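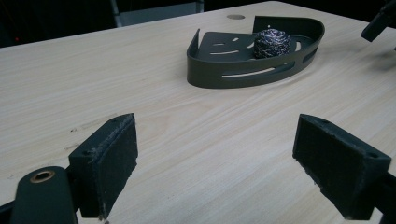
A corner caddy on a wooden table.

In praise of the public library's opening hour

I want to make a case for getting to the library when the doors open. I don't mean mid-morning, when the toddlers' singing has started and every socket is taken. I mean the very first minute, when the lights are still coming on at the back and the returns trolley is piled high!

Our branch in Fullstead is small. It has 4000 books on the open shelves, a photocopier that eats coins, and a row of chairs by the radiators that I would defend with my life. I've been going for 28 years, first with my mother's card and then with mine, and I still get a little jump of pleasure when I hear the bolt go back.

What I love is the mixture of people. There's the man who reads all the papers in the same order, sport first. There are students from the college at Drakham, who get the early bus and spread their notes over two tables. Tipene Grimshaw, who ran the desk for most of my adult life, used to greet the whole queue by surname, like a register, and we'd all answer! He once found me a history of the Feniden canal that I'd been after since school — it had been filed under gardening.
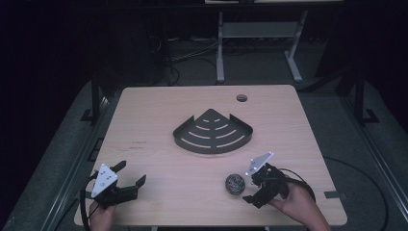 So when I hear that the council would like to open at noon to save money, I get cross, and I think I'm right to. The argument is that fewer people come in the morning. Perhaps so. But the people who come then are very often the ones with nowhere else to be that's warm and free and doesn't expect them to buy a coffee. Moving the hours loses those people, and a busier afternoon won't bring them back.

Behrouz Rezaei wrote in the parish newsletter that we should be grateful to have a library at all, and that Rakena lost theirs and coped. I like Behrouz and I usually agree with him about buses, but I lived near Rakena for a while and I wouldn't call it coping. They got a shelf in the post office. It's a good shelf (I've borrowed from it), but you can't sit down next to it for a morning and learn to fill in a form, or read your way through every sea story ever printed, or just be among other people who are quietly busy.

The petition had 729 names on it when I signed, and the council won't vote until July, so there's plenty of time to add yours. It's on the desk beside the date stamps. Go early, take a flask for the steps, and if the chair nearest the atlases is free, have it — the light there is wonderful until eleven.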